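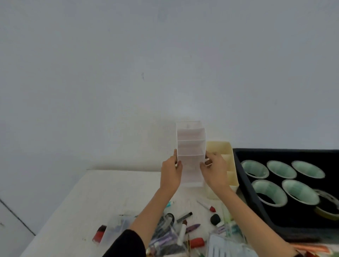 Session 4: Reading the defence before the snap

Last updated: 02/04/2019
Filed under: Coaching courses > American football > Level 1 handouts
Print this page | E-mail this page

Welcome back, everyone, and thank you for the lively discussion in March about huddles - I didn't expect so many strong feelings about where the centre should stand! Tonight we move on to what the quarterback can learn in the few seconds between coming to the line and taking the snap. It's a big subject and we'll only scratch at it, so please don't worry if some of it feels slippery at first. It did for me too, and I played the position (badly) for years.

1. Start with the safeties

Look deep before you look anywhere else. If there are two safeties standing well back and evenly spread, your passer should be thinking of Cover 2 or Cover 4. If there is a single one in the middle of the field, think Cover 1 or Cover 3. I do mean "think" - a good defence will show you one picture and play another, and we'll come to that.

Teach young players to say it out loud at practice. "One high" or "two high" is plenty. They'll feel silly for a week or so and then they'll do it without noticing.

2. Count the box

The box is the area near the line of scrimmage, between the tackles and a few yards deep. With five linemen and a tight end you have six blockers. Six defenders in the box and you should be happy to run. Seven, and somebody has to be dealt with, perhaps by reading him and letting the quarterback keep the ball. Eight, and I'd be looking at a quick throw outside.

Alby Ngata, who many of you met at the Drikbridge weekend, likes his running backs to count as well as his quarterback. I've come round to this. The back is often the one who spots the linebacker creeping up, and he's going to be the one blocking him.

3. Corners and leverage

Is the cornerback lined up inside or outside the receiver? Is he close up or giving ground? A corner seven yards off is handing you the short hitch, and you may as well take it until he stops. A corner tight and inside makes the slant a hard throw but leaves room for the fade.

4. Using motion

Send a receiver across the formation and watch who goes with him. If one defender runs all the way across, it's very likely man coverage. If the defenders just shuffle and point at each other, it's probably zone. Do it early in the game and write down what you see, even on plays where you only want to hand off.

Practice drill

Walk through 20 looks with a scout defence, no contact, ball on the 50. The quarterback calls safeties, then box, then the play he'd prefer. Swap passers after each look so that everyone stays awake.

For next time

Please watch one full half of any game you like and note the safeties before every snap. Lino Sorrentino has kindly offered to go over your notes, so do write legibly - he has asked me to mention that twice.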